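An afternoon at the Skotelik open lab

I had been promising myself a trip to Skotelik since the January newsletter, and when the open afternoon came round I was on the early train with a flask and far too many questions. The lab works on software for two-armed robots. They don't build the arms or the hands, they buy those in, and everybody I met was very clear that the interesting part is what runs on top. After four hours there I'm inclined to agree!

The visit begins in the planning room, which is mostly desks, and where Ruoxi Mao gave us the introduction. She leads the group behind Kang, their task planner, and she talks quickly and draws on anything within reach. Kang takes an instruction and turns it into a short chain of steps, each with a check attached. "Put the cap on the head" becomes find the cap, choose an edge to hold, lift, line up, lower, let go. What I liked is that the chain stays open while the robot is working. If a check fails, Kang goes back only as far as it has to, so a poor grip on the cap means another go at the grip and the finding of it stays done.

She showed us this on a big screen with the log scrolling down one side, and somebody behind me asked to have it slowed down (thank you, whoever you were). You could see the planner ask for a grasp, get three offers back with scores beside them, and take the second one. Why the second? The best-scoring grasp would have left the wrist somewhere awkward for the lowering step, and Kang looks one step ahead before it commits. It's a small thing, but I was still thinking about it on the way home.

Then through to the demo floor, where the tables are.
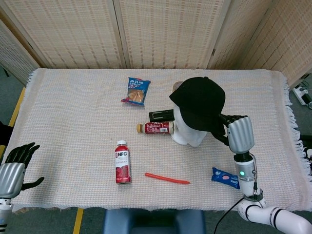

Words and picture: your visits correspondent
Filed under: Visits, Robot software

The cap task was the one I stood at longest. A soft brim is horrible for a perception system. It bends when you touch it, it's black all over so there is very little for the camera to hang on to, and half of it is hidden by the fingers as soon as they close. The white mannequin head helps, as the contrast gives the system a clean line to work from, but the team don't want to lean on that and are already trying other heads and other hats.

Perception is handled by a package they call Sarska. It keeps a running guess of where each object is and how sure it is about the guess, and it carries on guessing when a hand gets in the way. I had assumed it would simply freeze the last good position, as ours did when I was a student. Sarska uses the joint readings as well: if the fingers report that they are holding the brim, the cap is expected to move with the hand, and the camera is used to correct that expectation.

The other things on the cloth matter too. Snack packets, a juice bottle standing up, a red bottle lying down -- all of it is there for the planner to work around, and shiny wrappers are a good test of whether the camera side can be fooled by a reflection. The woven cloth gives it plenty of texture to chew on as well. One of the engineers told me her favourite bug was a week when Sarska kept splitting a single packet into two, one for the picture and one for the lettering.

The third piece is Dura, the tooling, and I nearly skipped it. I'm so glad I didn't. Dura records every run, with the camera views, the joint positions, the planner's log and the operator's notes all on one timeline, and you can drag through it as you would a film. The set for the cap task stood at 863 runs when we visited, of which 842 had been checked and labelled by a person. The target is 1,000 before they train the next version of the controller.

We were each given a turn at labelling. You mark the moment of contact, the moment of lift and the moment of release, then pick a reason if it went wrong. I did four and disagreed with the official label on one of them, and was told, very kindly, that I was looking at the thumb. Dura can also replay a run through a newer planner to see where it would have chosen differently, and there are 190 of these replays in the nightly test. A change that makes any of them worse gets held back until someone has looked.

Tea was at four, and I spent it cornering the control people about finger force. The short version is that the hand closes until the motor current rises, backs off slightly, and then holds a position, with a slower loop watching for slip. They would like proper touch sensing and are looking at what it would take to feed that into Sarska.

Practical notes for anyone going next time: book the labelling session as soon as you arrive, wear something warm for the demo floor, and ask to see the planner log at half speed. The next open afternoon will be listed on the Skotelik visits page, and Ruoxi hopes to have the two-handed version of the cap task ready to show by then.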